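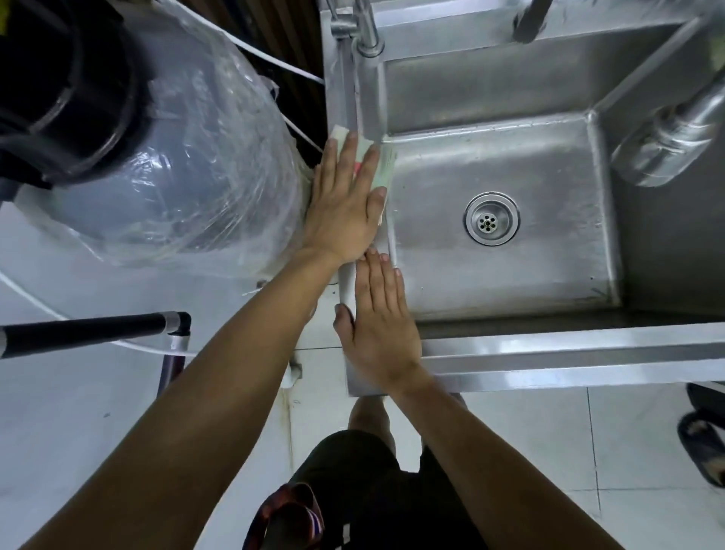
Cleaning the edge of a stainless steel sink.

Grotwood to start water main replacement in March

Jan 15, 2022

The town of Grotwood will begin replacing the old water main under Tamura Street in March, the public works department said this week. The work is expected to last 3 months and will affect homes and businesses between the river bridge and the Starno Avenue intersection.

The existing pipe is cast iron and dates from the years when the lower part of town was first built up. It has broken several times in recent winters. The last break, in December, left part of the street without water overnight and closed the eastbound lane while crews dug down to the damaged section.

"We have patched this line as many times as it makes sense to patch it," said Casimiro Tejada, the town's public works director. "Every repair puts a new piece next to an old piece, and the next leak shows up a few yards down the road."

The new main will be ductile iron with a cement lining. It will be larger than the current pipe, which should improve pressure at the hydrants near the top of the hill. The fire department has asked for better flow there since the apartment buildings on Starno Avenue were finished.

In all, roughly 2000 feet of pipe will be replaced. The contractor, Iten Utility Construction, will start at the bridge and move uphill in short sections. Each section will be dug, laid, tested and backfilled before the next one is opened. Trenches will be covered with steel plates at night.

The project also includes new service lines from the main to the edge of each property. Lines on private property belong to the owner and are not part of the contract. Owners who want to replace their own section while the street is open can hire a licensed plumber and coordinate the date with the town. The usual street opening fee will be waived for anyone who does this before the final paving.

Water shutoffs

Most customers should have 2 planned shutoffs. The first will come when their block is moved onto a temporary line, and the second when the new service is connected. Shutoffs will take place between 9 a.m. and 4 p.m. Notices will be hung on doors at least one full day ahead. Residents who need water for medical equipment are asked to call the public works office before the work begins so the crew can plan for them.

The temporary line will run above ground along the curb. Small ramps will be placed over it at driveways. Drivers should cross the ramps slowly, and people walking should watch for the hoses that run from the line to each building. If the temperature drops well below freezing, crews may ask customers on the temporary line to leave one cold tap running at a trickle overnight. The department will adjust the bills for those accounts.

Some customers may see cloudy or rust-colored water after service comes back on. The color comes from mineral deposits that shake loose when the flow stops and starts. The department recommends the following steps after each shutoff:

Run the cold water at the lowest tap in the building until it is clear. A bathtub or laundry sink works best, as these taps usually have no screen on the end.

Unscrew the screens from kitchen and bathroom faucets and rinse out any grit.

Do not use hot water until the cold water runs clear. Otherwise the deposits can settle in the water heater.

Hold off on washing white clothes until the next day.

Wipe down sinks and tubs if the water has left a stain. Fresh rust marks on stainless steel or porcelain usually come off with a soft cloth and a paste of baking soda. Steel wool should not be used, as it leaves small bits of metal behind that rust on their own.

Water that stays discolored for more than a few hours should be reported to the department.

Traffic and parking

Tamura Street will be reduced to one lane during working hours, with flaggers at both ends of the work area. Parking will be banned on the north side from the bridge to the post office. Through traffic is asked to use Starno Avenue. The bus stop in front of the library will move around the corner for as long as the crew is working on that block, and signs will be posted.

Trash and recycling will be picked up on the normal schedule, but residents inside the work zone should have their bins out by 7 a.m. so they can be collected before the trench is opened.

Businesses will stay open. Tejada said the contractor has agreed to keep at least one entrance clear at every storefront and to avoid shutoffs at restaurants during lunch - a point raised by several owners at last month's town meeting.

Paving

The trench will be filled and topped with temporary asphalt as the work moves along. Final paving will wait until the ground has had time to settle, most likely in late summer. Crosswalks and parking lines will be repainted then. The sidewalk on the south side is being left alone, apart from 3 corners where the curb ramps will be rebuilt.

Money for the project comes from the water fund and a low-interest state loan. Water rates were raised last year in part to cover the loan payments, and no further increase is planned for this project, according to the department. A similar main under Mill Road is next on the list, though no date has been set and the design has not been started.

Residents with basements along the route may notice some vibration while the trench is being compacted. The contractor will photograph foundations before work starts for any owner who asks. Request forms are available at the town hall front desk and must be returned by the end of February.

A public information session will be held at the library before the work begins. The plans can also be viewed at the public works office during regular hours. Questions about private service lines should go to the town plumbing inspector, whose office is on the same floor.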